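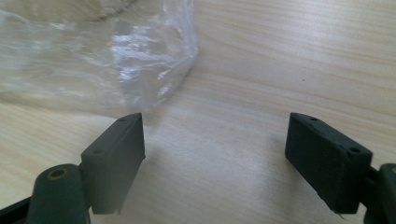 I am opening this for the Juvport table we bought from you in January. Part of the top feels tacky when you slide a sheet of paper over it, and there is a mark that does not come off with a dry cloth. The mark is the tiny dark speck near the right side. The rest of the top is fine to look at, the grain is even and there are no scratches I can find. The tacky part is on the left, where the crumpled clear bag is lying, and it extends farther toward the back than the bag does. Light plastic like that drags when I pull it across. I would like to know if this is the finish, something from the packing, or something we did.

Ticket 1274
Product: Juvport table, 155 cm, light wood-grain top, rounded corners
Opened by: Soo-ah Ma
Handled by: Suqin Hao, Gratier furniture support
Category: Surface / finish
Priority: Normal

Additional details from the form

Has the item been moved since delivery? Yes, once, from the hallway to the room it is in now.
Has any cleaning product been used? Trikow surface spray, twice. After that only dry cloths.
Is the item near a heater or in direct sun? No heater. Bright overhead light, no sun on the top.
Is the item in daily use? Yes.

9:12 a.m. Suqin Hao

Thank you for the details. A tacky area on this table usually has one of three causes: adhesive left from tape, spray cleaner that dried before it was wiped off, or something soft left lying on the top for a long time. The finish itself should feel the same all over. Please try the following before we look at a replacement top.

1. Clear the left half of the table and wipe it with a cloth dampened with plain lukewarm water. Dry it right away with a second cloth.
2. Wait 30 minutes and do the paper test again.
3. Run a fingernail lightly over the dark speck. Tell me if you feel a bump, a dip or nothing.

Please do not use the spray again until we know more. Is there any tape on the table, and what normally sits on it?

10:47 a.m. Soo-ah Ma
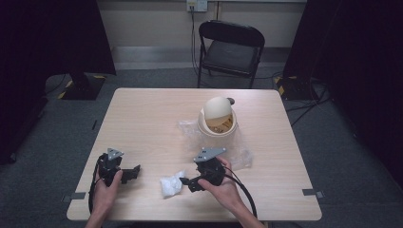 Step 1 and step 2 are done. The tacky area is smaller now but still there, a strip along the back of the left half. To your question about what sits on the table, we unpack and repack small goods on it, so there is a lot of thin plastic and it is different from one hour to the next. A normal load is something like the round cream container with the clear wrap spread around its base, plus a small white bag or two. Nothing heavy. There is tape, two small dark gray strips, one along the left edge near the corner and one along the right edge near the other corner. They mark positions for us and I would like to keep them if I can. The table is on carpet and the chair behind it does not touch it.

Step 3: I feel a very slight bump on the speck.

11:05 a.m. Suqin Hao

A bump is good news. A dip would mean the finish is chipped. A bump is almost always something stuck on top, and it can be lifted.

For the speck: fold a damp cloth, lay it over the speck for five minutes, then push sideways with the edge of a plastic card. Do not use a blade.

For the tape: how long have the strips been on, and is the top tacky right next to them?

11:31 a.m. Soo-ah Ma

The strips went on the same week the table came. Next to the right one the top is clean and smooth. Next to the left one it is smooth too. I lifted one corner of the left strip and there was a little glue under it, but it rolled off with my thumb. So I do not think the tape explains the strip at the back.

The speck moved on the second try with the card. It was stuck to the surface and left no mark behind. I can't tell you what it was.

11:40 a.m. Suqin Hao

Good, I have closed the speck as a separate item. I agree about the tape. You can keep the strips, but change them every few weeks so the glue does not harden.

That leaves the cleaner. When you used the spray, did you spray onto the cloth or onto the table?

11:52 a.m. Soo-ah Ma

Onto the table. My coworker Ryu did it the second time and says he started at the back left and was called away before he wiped it. That would match where the strip is.

12:03 p.m. Suqin Hao

It matches. Dried spray cleaner attracts dust and feels sticky, and thin plastic drags on it. Plain water softens it but takes more than one pass. Please do this:

1. Mix one small drop of dish soap into a bowl of lukewarm water.
2. Wring the cloth out well. It should not drip.
3. Wipe the whole left half in the direction of the grain, from the back edge to the front. If you only do the strip you may get a visible border.
4. Wipe again with clean water, then dry.
5. Repeat once if the paper still catches.

Keep the rounded corners and the underside of the edge as dry as you can. Let the top air for an hour before you put wrap or bags on it again.

3:26 p.m. Soo-ah Ma

Did two rounds. The first cloth came up gray. After the second round the paper slides over the whole left half with no catching. I also tried it with a piece of the clear wrap and it still clings a little, but it clings the same on the right half, so I take that as static.

One more question. Under the overhead light the middle of the top looks paler than the sides. Is that wear?

3:38 p.m. Suqin Hao

Yes, clinging the same on both halves is static and not the table. A damp wipe before you start unpacking will cut it down for a while.

On the pale middle: stand at the other side of the table and look again. If the pale area moves with you, it is the lamp reflecting on the finish. If it stays in place, send me a note and I will look into it.

3:44 p.m. Soo-ah Ma

It moves. It is the lamp.

3:50 p.m. Suqin Hao

Then there is nothing to repair. Notes for the record:

Speck: surface deposit, removed, finish intact.
Tacky area: dried spray cleaner, removed with soap and water.
Tape strips: left in place, customer will replace them regularly.
Pale area: reflection.
Parts sent: none.

Status changed from Open to Resolved. The ticket can be reopened by replying to this thread.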